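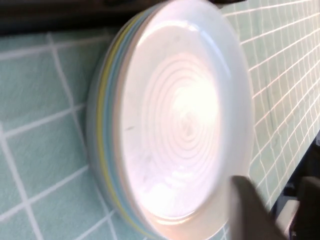 Usa Somboon wants to know how to get gray scuff marks off everyday plates. I've had mine for 5 years and they came out of a box in the garage looking tired. Dish soap does nothing!

Thitima Nakpan
Baking soda paste — leave it on a bit, rub with a soft cloth, rinse.

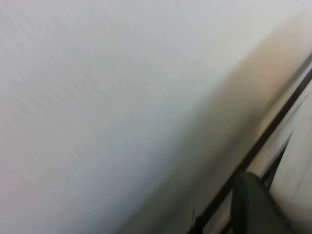
If the paste doesn't work

Try a cream cleanser, but test the back first. I used Tillex on mine and loved it (go easy on colored rims).

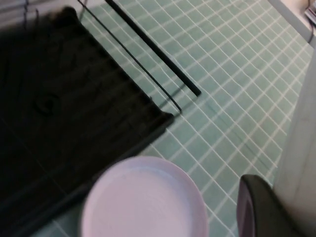
Rungnapa Nakpan
Just buy new ones lol

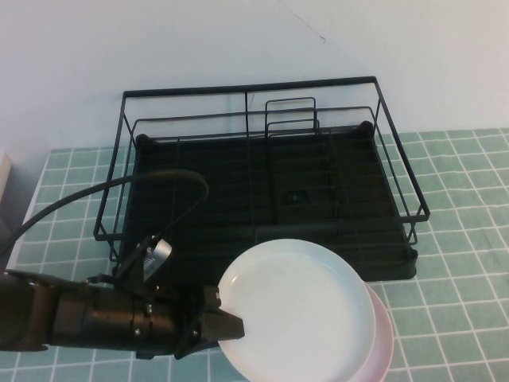
Usa Somboon
Paste worked on 2 so far, thank you!!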